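Home | Galleries | Workshops | Stalls | Visit | Contact

Search this site Enter keywords Go

Squeeze bottles and sauce: a gallery from the Orkness food room

June
By Analyn Lumbao 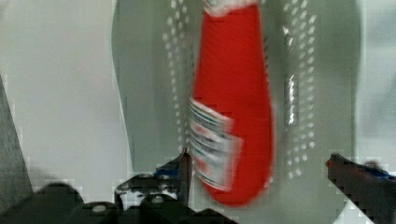

Red squeeze bottle with its striped label, in front of the pale grey perforated panel.

The food room at Orkness has been open to stallholders since the spring, and sauces are what most people come to make. Guangming Qian runs the bench and looks after the bottles, the labels and the shelf where everything waits to be collected. I spent a morning there in June and wrote up the notes below for anyone thinking of booking a place.

The bottle
Red plastic, ketchup shape, with a pale top and a faint ribbed look to the body. The label is white with bands of green, red and dark lettering. Red is the colour most stallholders ask for when they are selling tomato sauce. Brown sauce goes in brown and mustard in yellow, and Guangming will not mix them up for anyone.

The panel
Light grey, with a curve down one side and a straight edge down the other. The small holes run in upright columns and let the light through from behind.

Sizes
We keep two sizes of bottle, 300 ml and a larger one for the catering trade. The smaller size is easier to hold and fits the wire racks that the Jarkolwood market puts out on its tables. The larger one has to be ordered in, so please ask a fortnight ahead.

Filling
Sauce goes in through a wide funnel with the bottle stood in a tray. Leave a finger's width at the top. Thick sauces need a tap on the bench every so often to bring the air up, and chilli sauce with seeds in it will block a narrow nozzle, so snip the tip a little lower down.

Labels
Wipe the bottle and let it dry before the label goes on. Start at one edge and smooth round with a cloth. A ribbed bottle is harder work than a plain one and the corners like to lift — press them again the next morning. Green and red print well on white. Small dark lettering should be kept away from the edge.

Recipes on the wall
There are 57 recipe cards pinned up by the sink, most of them left by people who have used the room. The oldest claims to be copied from a household book of 1776 and is a mushroom ketchup, thin and very salty. It is worth making once. The tomato one that Deng sells at the harbour is not on the wall and he has been asked.

Washing and refills
Bottles can be brought back for refilling. Rinse them in cool water first, then warm with a drop of washing-up liquid, and take the cap off to dry. Anything that still smells of the last sauce is put aside for the workshop, where it gets used for glue or paint. Old labels come off after a soak, though the gum on the Zotent rolls takes a good deal longer and leaves a sticky patch.

Booking
Bench hours are 9 am to 1 pm. There were 55 bookings last season and the early slots went first. Bring your own apron and a marker pen for the batch dates — the one in the drawer has nearly run out. Jars are handled at the other bench and will have their own gallery once I have sorted the pictures.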